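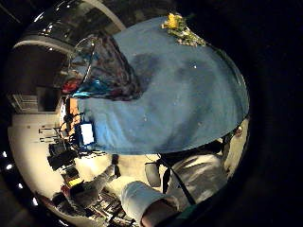 PART TWO: PLANNING AND BUYING

# Chapter 4: What Will It Really Cost?

Yellow flowers on a soft blue cloth, with clear wrapping beside them, make a wonderful first problem for anyone buying a robot. Petals bruise, cloth creases and shiny plastic can confuse a sensor. A machine that is superb with boxes may be hopeless here, so we begin with the job and leave the catalogue closed for a few pages!

Our running case is Graswood, a small workshop that wraps bouquets and gifts. It wants help with handling at its busiest benches and has two quotes on the table. Pladura offers a simple gripper for £1,470. Breltwood's costs almost £3,000 but comes with soft fingertips and training for the staff. Which is cheaper? You can't tell yet, and working it out is great fun once you know what to ask.

Price is only the first line of a budget. Cables, stands, power points and bench space all have to be found (look round any working room and see how much of the floor the leads take up). Then come spare parts, repairs and the hours people spend learning the thing. Graswood allowed 40 hours for learning and wished it had allowed more.

By the end of the chapter you should be able to:

- write a one-page description of a handling job
- draw up a budget covering 3 years of use
- compare two quotes that don't list the same items

Keep a pencil handy. Graswood's first budget sheet is in Section 4.1, and it has a mistake in the second row.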